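About Us

Hi, I'm Orestis, and Clarkura is my little language school in Ornesgate. I teach Greek and Spanish, my business partner Ukik handles the beginner English groups, and between us we keep the kettle going from 8 in the morning until the last evening class heads home.

I started out with 17 students and one borrowed whiteboard above a shoe repair shop. I'd spent years teaching in big schools where you had to reach page 73 by October whether anyone understood page 12 or not, and I got tired of it. So I wrote my own course, mostly on the bus, and people came! Some of that first group still turn up for the film nights, and they still argue with me about the subjunctive. 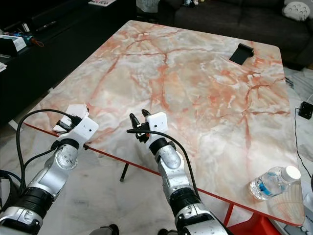 Do I need to know any of the language before I join?

Most of our students start from zero, and the beginner groups are built for them. If you've picked up a bit already, come in for a short chat and we'll find you a group that fits – no written test, I promise.

Classes run in 25-week courses with a break in the middle, and you can join at the start of either half. We talk a lot. You'll get homework, but it's the kind you can do while dinner is cooking (listen to a song, write a shopping list, call your aunt). By the end of the first course I like everyone to know 1000 words well enough to use them when they're tired or in a hurry.

We also do private lessons, and a Saturday-style family class during school vacations where parents and kids learn together – loud, messy and probably my favorite thing we do. Write to us or just ring the bell at Rajput House, second floor. The buzzer sticks, so push hard.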